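The Open Day

Shirley Fothergill had bought her ticket in May and had very nearly given it to her sister. It had cost 30 pounds, with tea. The letter from Erkus said that visitors would see a domestic machine at work in an ordinary house in Covelow, and that sensible shoes were advised.

She got off the bus at the wrong stop and walked the last part up the hill. At the gate a young woman called Natália Neves gave her a sticker with her name on it, spelt wrong, and told her the others were already in the front room. There were five of them. A man from the Steditz Hotel had a notebook open on his knee and had written 3 Jun 2020 at the top and nothing else.

"It's doing the downstairs," said Natália. "You can talk. It doesn't mind talking."

Shirley had cleaned other people's houses for 19 years. She stood near the wall where she could see, with her handbag in front of her, and watched the way she used to watch new girls on their first morning. She didn't look at the arms much. She looked at the floor.

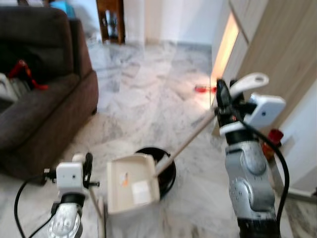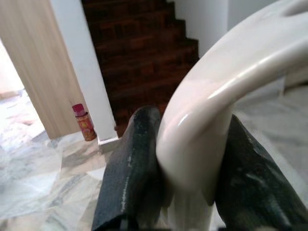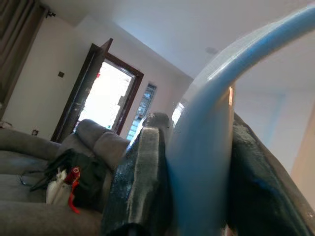

"What does it do about under the sofa?" she asked.

Adelino Nogueira, who owned the house and half the company, said that was a very good question. He was a tall man in a grey jumper and he had said the same thing to the hotel man a minute before.

"We're working on under the sofa," he said.

"Only that's where it all is."

"Yes."

"And marble shows everything. You can do a marble floor twice and the sun comes round and you'd think you'd never touched it."

The hotel man wrote this down. Adelino asked her what she would do about it, and she told him. You started at the far side and came back towards the door. You did the corners by hand. You didn't put your pan down until you had something to put in it, or you'd be kicking it round the room all morning. He listened with his head on one side and then called through to the kitchen.

"Sigita, can you come and hear this?"

Sigita Strazds came in with a laptop held open against her chest. She was the one who had taught it, Natália whispered, though she had never liked housework and had a woman in on Fridays. Shirley said it all again, a bit slower. Sigita typed with one hand.

"Which corners by hand?" she said.

"All of them."

"There are a lot of corners in a house."

"There are," said Shirley.

Tea was in the garden, on a table that rocked. The hotel man wanted to know what the thing would cost, and Adelino said it would be 675 a month to begin with, and that they hoped to have 100 of them out by the following year. The hotel man put down his cup. Shirley worked out what she had been paid a month at the beginning and then at the end, and ate a piece of lemon cake.

When she went back in for her cardigan the front room was quiet and Sigita was kneeling on the marble with her cheek almost against it, looking under the sofa.

"Is there much?" said Shirley.

"There's a sock," said Sigita. "And a great deal of fluff."

Shirley put her handbag on the windowsill and got down beside her, one knee and then the other. It took a while. From there you could see right through to the skirting board.

"Have you got a coat hanger?" she said. "A wire one."

Sigita went upstairs to find one.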